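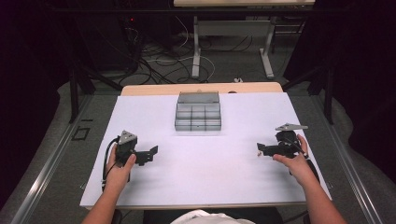 Call for Participants: Cultural Delegate Program, Wullbridge International Trade Forum

The Brovlow Institute for Cultural Exchange invites applications from performing artists, interpreters and community arts organizers to join its delegation to the Wullbridge International Trade Forum in November. The Forum brings together over 100 business and government representatives, and the Institute is responsible for the evening cultural program.

Twelve delegates will be selected. Each will receive an honorarium of $2000, return travel from Tunstall and shared accommodation for the length of the Forum.

Delegates will be expected to:
- attend two preparatory workshops at the Tunstall office
- perform or interpret at the opening reception, which begins at 6:30 p.m.
- contribute a short written report after the Forum

Applicants must be 18 years of age or older and hold a valid passport. A working knowledge of a second language is an asset. Previous international experience is not required. Ensembles may apply jointly but must name each member on the form.

Please submit a résumé, a one-page letter of interest and the names of two referees to Zoi Deligiannis, Program Coordinator, Room 313, Nuria Centre, Tunstall. Only applicants selected for an interview will be contacted.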